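4. Task Sequencing and Pair Assignment

The planner described in this section decides which sock goes to which clip, which arm carries it, and in what order. It runs above the motion layer of Section 3 and treats that layer as a set of skills that either return success or return one of a small number of failure codes. We call the planner Urnolard after the code package it lives in.

4.1 Problem setup

The input is one color and depth image from the head camera, taken when both arms are outside the region between the table and the hanger or are holding still near the table. The output is an ordered list of actions. Each action names an arm, a sock, a grasp point on the sock, and a target clip. The list is recomputed after every action, so in practice only the first entry is ever carried out as written. We keep the full list anyway, because the cost of the later entries affects which entry comes first.

Clips are indexed from left to right as seen by the head camera. The hanger hangs freely and can turn on its hook, so a clip index is a label and carries no fixed position. Positions are re-estimated just before each approach. Socks are given an index when they are first detected and keep it until they are released in a clip or lost by the tracker.

A goal state is one in which every sock hangs from one clip and the two socks of each pair hang next to each other. The second condition is what makes the assignment harder than a nearest-clip rule. With three pairs and six clips in two groups of three, one pair always has to span the gap in the middle of the bar. We count the two clips on either side of the gap as neighbors.

4.2 Perception for the planner

The planner needs three things from perception: sock masks, pair labels, and clip states.

Masks come from an instance segmentation network fine-tuned on 2,906 labeled images from our own workspace. Most of the errors left after training are merges, where two touching socks of the same color come back as one mask. We handle merges with a width test. If the mask is wider than a limit set from the single-sock training masks, it is split along the strongest depth edge that runs from the toe side to the opening side. When no such edge is found, the planner keeps the merged mask and marks it as holding two socks, and the grasp point is placed near its outer side. After the first sock is taken away the second one is usually segmented without trouble.

Pair labels come from color alone. For each mask we take the median color in a space where brightness is separated from hue, and we solve a small minimum-cost matching over all socks. This would fail on a load of similar dark socks, and we make no claim about that case. An earlier version also used the shape of the outline. We dropped it after Kylie Ngata found that small changes in how a sock was laid down moved the shape score more than a change of sock did.

Clip states are free, occupied, or unknown. A clip is marked unknown if a gripper or a hanging sock covers it in the current image. The planner never assigns a sock to an unknown clip, but it can keep one as a later option in the list.

Figure 3 gives a head-camera view of the kind the planner takes as input. The socks are side by side with their toes toward the robot. The right gripper covers part of one of the gray socks, and its housing hides part of the other, so both have incomplete masks. Partial masks like these are common because the arms wait close to the table to save travel time. We considered moving both arms back before each image. In our tests this made the masks cleaner and the runs noticeably slower, and the number of wrong pair labels did not change. 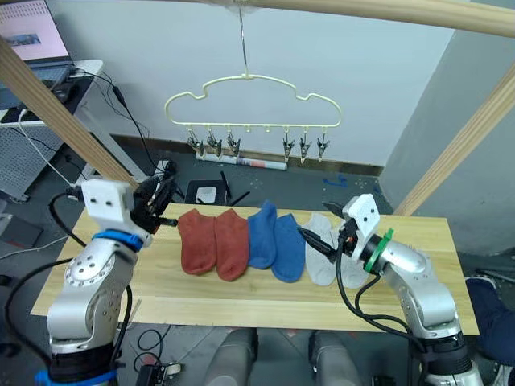
Figure 3. Head-camera view of the workspace with six socks in three color pairs and the clip hanger behind them. The clips hang in two groups of three.

For a covered sock, the planner carries the last complete mask forward for as long as the depth values around its visible part stay within a tolerance of the stored ones. If they move outside the tolerance, the stored mask is thrown away and the sock can be grasped only inside its visible part. The tolerance is wider at the toe than at the opening, as toes tend to settle when a neighbor is lifted.

4.3 Assignment

Let S be the set of socks still on the table and C the set of clips marked free. An assignment maps each sock in S to a different clip in C. The cost of an assignment is the sum of four terms.

The first is travel, measured as the path length of the gripper from the grasp point to the clip. The second is an arm term, which charges a fixed amount when a sock from the left half of the table is carried by the right arm, or the reverse. The third is a balance term. The hanger tilts when one side carries more socks than the other, and a tilted bar moves the remaining clips up or down and turns their openings away from the gripper. We charge the square of the difference between the number of socks on the left and right groups after each action. The fourth is a pair term, which is zero when both socks of a pair are on neighboring clips and very large when they are not.

Six socks and six clips give 720 assignments before order and arm choice are considered. The pair term removes most of these at once. With the neighbor rule above, the pairs must fill clips one and two, three and four, and five and six, which leaves 48 assignments. We search these in full. For each one we then search over action orders with a depth-first search that stops a branch as soon as its cost passes the best cost found so far. Planning takes 68 ms at the start of a run with a full table and drops quickly as socks are removed. We saw no reason to use a faster method.

The balance term has a side effect on order. After placing a sock on the left group, the planner often prefers to place one on the right group next, even if this leaves a pair half finished for several actions. We first treated this as a fault and added a penalty for open pairs. The penalty gave runs that looked tidier to a person watching, but the clip approach failed more often on the lighter side of the bar. We took the penalty out again.

4.4 Arm coordination

Only one arm may be inside the hanger region at a time. The region is a box around the hanger, extended toward the table by the length of a hanging sock. Each arm requests a lock before entering and gives it back after its gripper has cleared the box. While one arm holds the lock, the other may grasp its next sock and wait at a staging pose above its own side of the table.

This is a simple rule and it gives up some speed. A version with a shared swept-volume check let both arms reach the hanger together when their target clips were in different groups. It worked in simulation, where the hanger was modeled as a rigid bar. On the real hanger, contact by one arm turned the bar enough to spoil the other arm's estimate of its clip, and the retries cost more than the overlap saved.

Clip opening is part of the placement skill and is covered in Section 3.4. The planner only needs to know that the skill reports one of four results: placed, clip missed, sock dropped, or timeout.

4.5 Recovery

After a missed clip the arm keeps hold of the sock and backs out of the box. The planner takes a new image, updates the clip states, and is free to choose another clip. In most cases it chooses the same one. After two misses in a row on one clip, that clip is marked unknown for the next two actions, which pushes the planner to work elsewhere while the hanger comes to rest.

After a drop the planner searches for a new mask in the table region and in a strip between the table and the hanger. A sock found on the table is added back with a new index and goes through the pair matching again. A sock that has fallen off the table is out of reach for both arms, and the run is stopped and scored as incomplete.

A timeout sends both arms to their rest poses and restarts the planner from the current image. No state is kept except the pair labels of socks that are already hanging. Those labels are hard to recover from the image once socks hang close together – the near sock can hide most of the far one – so they are written to disk after every placement.

4.6 Implementation

The planner is written in Python and runs as one process next to the motion layer. Messages between the two go through Partington, our in-house message bus, which stamps every message with the time of the image it was computed from. An action whose image is more than 200 ms older than the newest clip state is refused by the motion layer and has to be planned again. This check was added after a series of misses that we traced to old clip positions being used while the hanger was still swinging.

All planner inputs and outputs are logged. A replay tool, Millstead, loads a log and steps the planner through it with changed cost weights, so that a new set of weights can be checked against past runs before it is tried on the arms. The replay cannot show how the hanger would have moved under a different order of placements. We therefore use it to reject bad weights and never to pick the final ones.

The weights used in Section 5 were set by hand over 230 runs and were then left alone. None of the runs used for setting the weights are included in the reported results.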